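Endard sim notebook, December
Kept by Vanderleia Conceição for the Veniritz robotics club. Add your own notes at the bottom, please, and sign them.

Goal for this session

Get one person through the whole doorway course in the simulator, on the headset, without anybody reaching over to grab the keyboard. We have been at this since the start of term and I really think the driving is getting good! The course is the Pendlow house map: start in the narrow passage, go through the doorway, stop in front of the table in the next room, pick up the block, set it down again. Nothing fancy, but the student challenge scores the doorway and the pick separately, so we can earn points for one even if the other goes badly.

Setup

Simulator on the big desktop, build 1805. I tried the newer one before everybody came in and the arm controls had a lag I could feel in my shoulders, so I went back. If you update it, write it here!

Three views saved: head, left wrist, right wrist. The wrist views are new for us. Until now everybody drove on the head view alone and then wondered why the fingers were a hand's width away from the thing they wanted. Physics step left at the default. Lighting left at the default too, though I would love to try it brighter in the passage, where the wall tiles go dark toward the floor and it's hard to judge how close you are.

Score sheet is the same as last time. 12 runs planned, with four drivers and three runs each. Touching a wall costs a point, touching the door frame costs two (I argued for one and lost).

Run notes

Runs 1 to 3. Everybody's first run was slow and careful and very quiet. The common mistake was driving up to the doorway with the elbows still out wide. The base fits through fine. The arms are what catch. Rezende got hung up on the frame in run 2 and had to back out the way he came, and he did it neatly, so I gave him the time back.

Run 4. First clean pass through the doorway of the whole term!! Both arms tucked up in front, slow turn, wheels straight before the threshold. I was so pleased I forgot to stop the clock, so the time is a guess and I have left it off the sheet.

Runs 5 to 8. Mixed. Two clean passes, one wall touch, one restart when the headset lost tracking. We started calling out "arms" before every doorway, and it helps more than I would have guessed. Whoever isn't driving calls it.

Runs 9 to 12. Swapped drivers around and let people pick which view to put large. Three out of four kept the head view large for driving and switched to the wrist for the pick, and the one who stayed on the wrist view the whole time got lost in the passage. Fun to watch, though, and she laughed harder than any of us.

Views from the session, right wrist first and then head

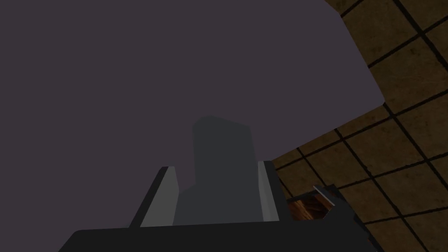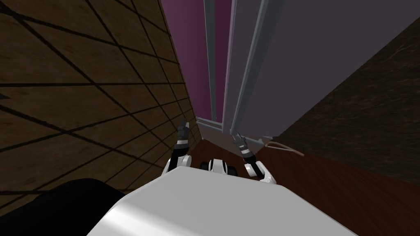 What I want to remember about the views

1. The wrist view is wonderful up close and bad for finding your way. You get the fingers, whatever is right past them, and very little else. A big plain surface gives you nothing to judge distance by. Floor tiles help a lot, because the lines slide as you move. So: if you feel lost on the wrist, turn until you can see grout lines, then go slowly.

2. The head view shows both grippers at once and that's what makes the doorway possible. Check left, check right, then roll. The torso takes up a good part of the lower view and new drivers complain about it, but after a few runs you start using the front edge as a ruler. I do it without thinking now.

3. Depth is still the hard part. On the flat screen you can't tell a gripper near the door panel from a gripper touching it. In the headset it's better, and the two of us who tried both agreed. I'd like everybody to do at least one run each way so that we are arguing from the same experience.

4. Open the fingers before you start the approach. If you open them at the last moment your wrist moves too, and then you chase it.

Problems

The restart button puts the robot back at the start but leaves the saved views in the wrong order. Reload the layout by hand each time — menu, layouts, club.

The score script counted one wall touch as 29. It logs every physics step where there's contact, so a slow scrape looks like a disaster. I fixed the sheet by hand and will put a short wait between counted touches before next time. If anyone has a cleaner idea, I'm all ears.

Gripper speed feels too quick on the right hand controller and fine on the left. Could be a setting, could be the trigger. Swap the controllers and see if the problem moves.

For next time

Warm-up lap for each driver before scoring starts.
Score script fix (me).
Try tucked arms as a single button press instead of moving both by hand. Rezende has started on this and it's already half working!
Pick runs only, from the table, with the wrist view large.
Bring the longer headset cable.

Added later

Swapped the controllers. The quick gripper stayed on the right, so it's a setting. Found it on the second page of the arm menu, and both sides match now. V.C.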